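Ticket: ferry booking paid for twice, no boarding pass
Opened by: Debora Zuccaro
Booked through: Stinix
Ferry line: Trernent
Status: Closed

10 July 2024, first message

Hello! I hope I've picked the right form, your menu had a lot of options and none of them quite fitted. I'm trying to get myself and my mum over to Waweru on the overnight ferry and I've managed to pay for it twice without getting a single boarding pass out of it.

What I did: picked the sailing, added two foot passengers and a two-berth cabin, paid 93 euros by card. The page went white and sat there. I gave it a few minutes, pressed back, and it asked me to pay again, so like a fool I did. My bank app now shows two payments of 93 euros. Under My Trips I have one booking, marked "awaiting carrier", and the boarding pass button is grey.

Things I've tried so far:
Logging out and in again (no change)
The phone app instead of the laptop (same booking, same grey button)
Ringing the ferry line, who were lovely but said they could only see a booking if I had their own reference, and I only have yours

Reply from Märta Åberg, Stinix support

Hi Debora, thanks for setting it out so clearly. I can see both payments. Could you send me the passenger names exactly as you typed them, and tell me if either of you has a middle name in your passport? Please don't cancel anything yet, as that would release the cabin.

Debora, second message

Ooh, middle names. Mum has two of them and I crammed both into the first name box along with a hyphen. Her whole name comes to 32 characters, I've just checked. Is that it? I did wonder at the time, the box went a bit pink round the edge but it let me carry on so I thought no more about it.

I haven't cancelled, I promise. I do need to know about the cabin though – Mum can't do a night in a reclining chair with her hip, and I'm not much better at it. We did the Urnico crossing in chairs in February and I walked like a crab until lunchtime.

Reply from Märta Åberg

That's the cause, yes. Trernent's system takes shorter names than ours does, so it sent the booking back and our page hung while it waited. I've re-sent it with your mum's first name and surname only, which the port accepts at check-in. Your cabin is still held. The second payment is going back to your card. Please try these:

1. Log out of the app completely, then log back in and open My Trips. The status should now say "confirmed".

2. Tap the booking and check that both passengers and the cabin are listed. You'll see the carrier reference under the sailing time. Write that one down, it's the one the ferry line will ask for.

3. Open the Extras tab and make sure nothing has been added twice. Dinner and dessert vouchers sometimes double up when a payment is repeated.

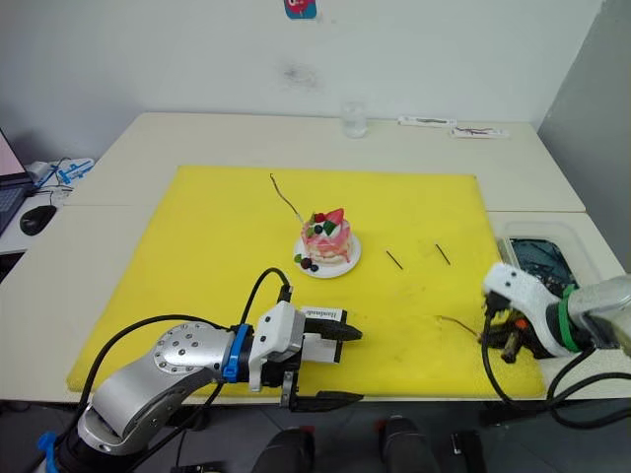 4. Tap the boarding pass button and save both passes to your phone. The signal on the quay is poor.

Debora, third message

It's gone green!! Both passes saved, both of us in the cabin, carrier reference written on the back of my hand and also on some paper. Extras had one dinner voucher each, so no doubling up there.

Only one of the payments has dropped off so far, well, it says "pending reversal", I assume that's the same thing? Mum says thank you and wants to know if she can take her own pillow on board.

Reply from Märta Åberg

Pending reversal is right, it should clear in 3 working days. Pillows are fine and don't count as luggage. I'll close this once the money shows at our end.

Debora, last message

Refund's in, all 93 euros of it. You can close this now – thanks so much for your help, Märta, and please do pass on to somebody that the name box ought to shout a bit louder!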